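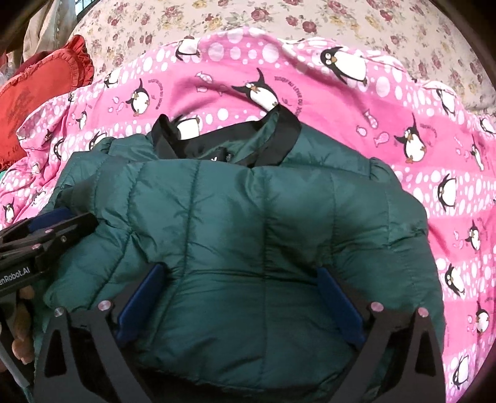
The jacket, back side up, on the penguin blanket.

The Winter Coat

The company was called Dravik, and it paid by the fold. A fold was any garment taken from spread out to put away using only the grippers, one in each hand, no fingers allowed. I had applied for a data entry position. In a sense I got one.

The idea was that a machine called the Darnon would study what I did and then do it in people's bedrooms, at first in the ones with the most expensive beds. The Darnon could already stack plates. It could open a refrigerator and, on a good day, close it. It had been shown T-shirts in the spring and had taken to them, according to the newsletter, "with enthusiasm." Then winter clothes came up on the schedule, and the enthusiasm stopped.

My target was 200 folds. I did them at home, on Escobedo Street, on my own bed, between the rose-print sheet and whatever I'd failed to put away that week. I owned one puffer jacket, dark green, and it had opinions. You press the middle flat and the air goes to the shoulders. You go after the shoulders and a sleeve gets up. A T-shirt has two sides and a hole for your head. A puffer jacket is a number of small pillows that have agreed to travel together.
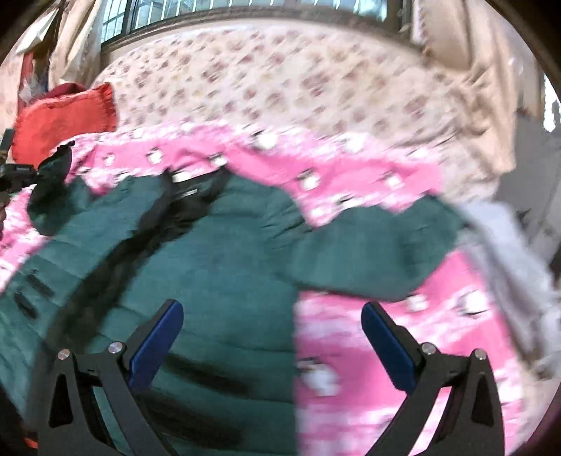 "Try to be natural," said the coordinator, over the phone, from the Avinell office, where I imagined everyone wore cardigans. "Fold it the way you would if you weren't thinking about it."

I told her that if I weren't thinking about it I'd put it on the chair.

There was some typing. "The chair isn't in the task list," she said.

"Then your robot is going to be the only one in the house who doesn't know about the chair."

She said she would pass that along. I believe she did, because the next version of the instructions had a line in bold saying that placing a garment on furniture was not a completed fold. I've never been quoted in a document before and I was a little proud.

By fold 60 my thumbs hurt in a place I hadn't known was thumb. By the end of the first week I had begun to see my belongings as grip problems. Sweaters were easy, they want to be held. Anything with a ruffle was a trap. I stood in line at the pharmacy looking at the scarf of the man ahead of me and planned my approach.

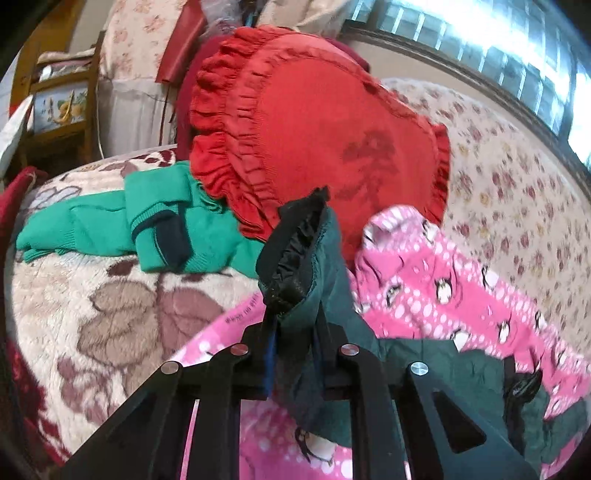 My mother came by at 8 in the evening and watched from the doorway with her coat still on. She had folded laundry for a family of six since before I was born, and at no point had anyone asked to study her.

"And they pay you for this," she said.

I told her how much. She took off her coat.

She wouldn't hear about approach angles. She picked up the grippers the way she picks up salad tongs, tucked one sleeve in, then the other, brought the hem up to the collar and leaned on the whole business with her forearm until it sighed. It took less time than my reading of the safety page. I sent it in under my own name. It came back rejected: forearm visible.

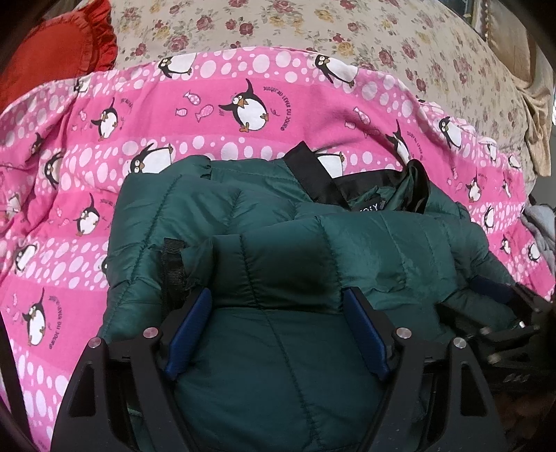
Both pads on the fold, and a sleeve still out to one side.

The results came in March. Dravik had let the Darnon loose on a puffer jacket, not mine, in a test apartment with very good light. It had been given 293 tries. I got the video along with a form to sign saying I wouldn't describe the video, so I'll keep this general.

It did the sleeves well. It had my little hesitation before the second one, which I hadn't known was mine until I saw a machine do it. It brought up the hem. The air went to the shoulders. It pressed the shoulders and a sleeve got up, and it stopped for a long while with both arms raised, and I knew exactly how it felt, or would have if it did.

Then it lifted the jacket by the collar, rolled the width of the room and hung it over the back of a chair.

The coordinator called that afternoon to ask whether I had any idea where it might have picked that up. I said I couldn't think. She asked if I'd be available for fitted sheets, and I asked what the rate was, and whether forearms were still out.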